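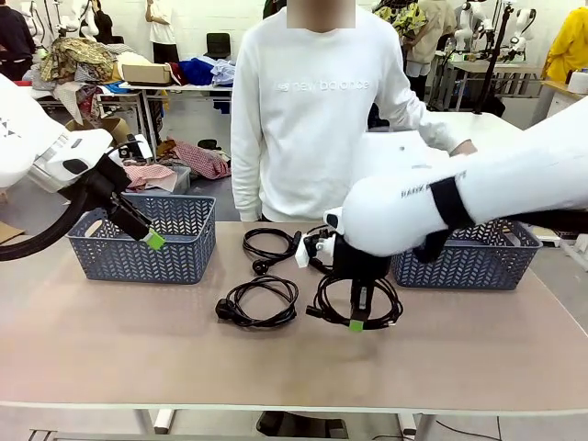
Two baskets, three black power cables on the table.

The cable drawer reached the point in February where I could no longer close it, so the power cables got their own project. I have written before about the data cables (short version: labeled bags, still working). Power cables are harder. They are thicker, they hold a bend, and they all look the same until you need a specific one.

The system is now two baskets on the table, left for keep and right for test. I dropped the third category, "maybe," after the last round. Everything I put in maybe stayed there until I threw out the bag without opening it.

The baskets are gray-blue plastic with a woven chevron pattern. I had been using a deep tote from Sukalari, and depth was the problem. A cable at the bottom of a deep container is effectively lost, and pulling it out drags up whatever is hooked on its plug. An open basket holds fewer cables, and I can see them.

Coiling

I tested three ways of putting up a cable over the winter.

Loose loop. Gather it in open turns and set it down. Fast, and easy on the jacket. It comes apart as soon as you move it, and the plug tends to fall through the middle of the coil. If you then pull on the plug end, you get a knot. Fine for a cable that will be used again the same day.

Figure eight. Alternate turns cross at the center, so the twist you put in on one side comes back out on the other. It takes more table space than a round coil. It also pays out cleanly, and the plug can be left pointing outward where you can read it. I now use this for anything longer than 6 feet.

Wrapping around hand and elbow. Please stop doing this. Every turn adds twist in the same direction, and after a year or so the cable will not lie flat on the floor. Kaisu Kuusisto disagrees with me on this and has extension cords that look like telephone handsets.

For short cables I still use a round coil with one hook-and-loop tie. I tried the Vilis ties first. The tab is too narrow to grip with cold fingers, and the hook side picks up lint. The Sterka ones are wider and have a slot at the end, so they stay on the cable when opened. I bought a roll and cut them down to 5 inches, enough to go twice around a thin coil or once around a thick one.

Place the tie opposite the plug. If it sits next to the plug, the coil hangs lopsided and the far side opens up.

Checking

Before a cable goes in the keep basket:

Run the whole length through your fingers. You are feeling for flat spots, cuts, and places where the jacket has gone stiff.
Bend it gently where it enters the plug. The jacket should not pull away from the molding.
Look at the blades or pins. Discoloration means it ran hot at some point. Discard it.
Read the rating on the plug or the jacket. If there is no rating anywhere, discard it.

Anything that passes but has no known device goes in the test basket with a paper tag. Marcelle Marty lent me a Coetzee continuity tester for that part, which is quicker than probing each conductor with a multimeter. It has one annoying habit of switching itself off after a minute. I work through the test basket in one sitting so that it never becomes a storage basket.

Labels

The first numbering scheme was too ambitious. I started every power cable at 1200 so the numbers would not collide with the data cables, and logged length, gauge, connector and device in a spreadsheet. The last entry is 1219. I stopped because I never looked anything up. Now the label has the connector type on one side and the length on the other, written in paint marker on white heat-shrink. Length is measured tip to tip, plugs included, and rounded down.

Heat-shrink has to go on before you decide you are happy with its position. It does not move afterward. I put it a hand's width from the plug, where it stays readable when the cable is coiled.

Remaining problems

Cables with a large block in the middle do not suit any of the coils above. Currently I coil each side separately and tie both to the block, which takes two ties and looks bad. The other open question is where the keep basket lives. The shelf I had planned for it is almost an inch too shallow, so for now it stays on the table. I may move the shelf bracket next month, or find out whether the same pattern comes in a narrower basket.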